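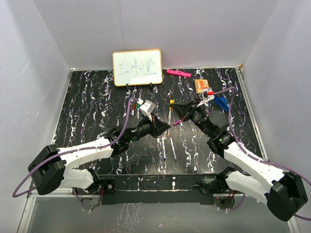 Our project in the second term was a small study of handwriting on a shared whiteboard, and Biljana Stan and I chose Chinese characters for it because neither of us had written them before. We wanted to learn how the size of the letters and the thickness of the pen change what a reader can recognise from his seat. The whiteboard is a small one with rounded corners and a light-coloured frame, and it stands upright near the back wall, left of the middle, on a black top with white veins like marble. A dark surface was useful to us — the white board is easy to find against it.

We collected 94 short answers from students in Dovcombe. Each reader got a sheet and wrote down which strokes he could follow. Single characters were easier than groups, and thin lines were lost first.
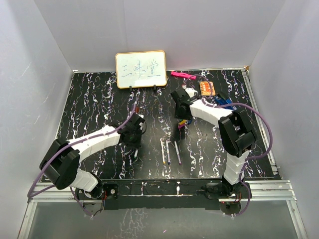
Figure 2. The board with three large characters, 三味堂, in thin blue strokes.

The first character has only three short horizontal strokes, and readers made few mistakes with it. The last one, 堂, was the most difficult. In September we would like to repeat the study with a thicker pen.

Primo Cattaneo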